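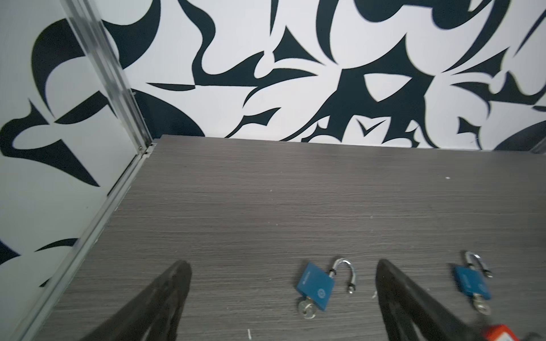

4.3 Recording the padlock task

An episode is one complete recording, from both arms at rest to both arms at rest. The Donero recorder stores joint positions, gripper commands and all camera streams under one episode number. Lay out the locks inside the reach of both arms before you open a new episode. For the first block, use blue padlocks with the shackle open and the key in the body, and start at least one of them between the open fingers of the wrist camera view. Later blocks mix colors and add the handover described in step 7.

Before you start

The arms must have been homed (section 3.2) and the leader handles must have been matched to them (section 3.4). Check that the session profile reads "Mustitz bimanual, padlock". The profile sets the gripper force limit. Recording under the wrong profile does not raise an error, and the episodes cannot be converted afterward.

Caution: Keep hands outside the enclosure whenever the arm drives are enabled. The software stop holds the arms in place but does not remove power. Use the red switch on the supply before reaching in.

Procedure

1. With the drives off, place the padlocks on the tabletop. Vary the position and the angle between episodes. Do not line them up with the table edge.

2. Turn the drives on and wait for the status line to read READY.

3. Bring both leader handles to the rest pose. The follower arms move to match over a period of around 88 hundredths of a second. Do not move the handles during this time.

4. Press the left pedal. The recorder beeps once and the frame counter starts.

5. Close one gripper on the body of the chosen padlock. Approach slowly over the last part of the path. Fast approaches push the lock across the table and teach the policy to chase it.

6. Raise the padlock clear of the tabletop and stop.

7. Bring the other gripper to the shackle. Move one arm at a time until the grippers are close, then make the final correction with the arm that is not holding the lock.

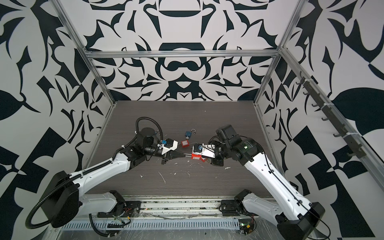
8. Close the second gripper on the shackle and hold both arms still until the counter has advanced by 99 frames. The pause gives the segmenting tool a clean boundary between the grasp and the next motion.

9. Open the first gripper, lower the padlock with the second, and release it on the table. Lower it until it touches. A dropped lock counts as a failed episode even if it lands well.

10. Return both arms to rest and press the left pedal again.

11. Grade the episode with the keypad: 1 for success, 2 for success with a correction, 3 for failure. Grade 3 episodes are kept in a separate folder and are not deleted.

Note: Corrections are wanted. If a finger slips off the shackle, back away, line up again and continue. Give the episode a grade of 2. Training sets built only from grade 1 episodes recovered poorly in the May trials.

Note: An episode stops by itself at 1195 frames. If this happens more than once in a block, the operator is moving too slowly or the locks are too far apart.

Holding a lock between two grippers

The hold in step 8 is the part new operators most often get wrong. The gripper on the body sets the height and the gripper on the shackle follows. Keep the body upright, with the shackle at the top. If both arms pull, the force limit trips and the episode ends with code Z4. Watch the wrist view during the hold. The main view does not show small gaps between the fingers and the shackle.
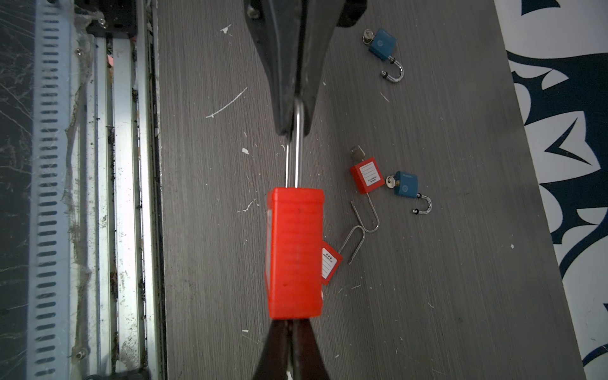
Figure 4-6. Red padlock held upright, upper gripper on the shackle. Wrist view.

Padlocks that are not part of the episode may stay on the table. They serve as distractors and should be moved between episodes in the same way as the target. Keep them out of the path of the lower gripper.

Block size and review

A block is 400 episodes for one layout family. Split it between at least two operators. After each block, open the Morais viewer and check the following:

Camera streams: no missing frames, no stream that starts late
Gripper trace: both grippers closed during the hold
Grades: every episode has one
Operator field: filled in, same spelling throughout

Delete an episode only if a camera stream is missing. Anything else is marked and left in place — the filter in section 5 reads the marks.

Caution: Do not wipe the tabletop or change the lighting in the middle of a block. Finish the block first, then start a new one with a new layout number.

Layout numbers for the Zurus cell are issued by Beatriz Correia. Step 8 was revised on 28 Aug 2019; episodes recorded under the earlier text have no pause and must be segmented by hand (section 5.3).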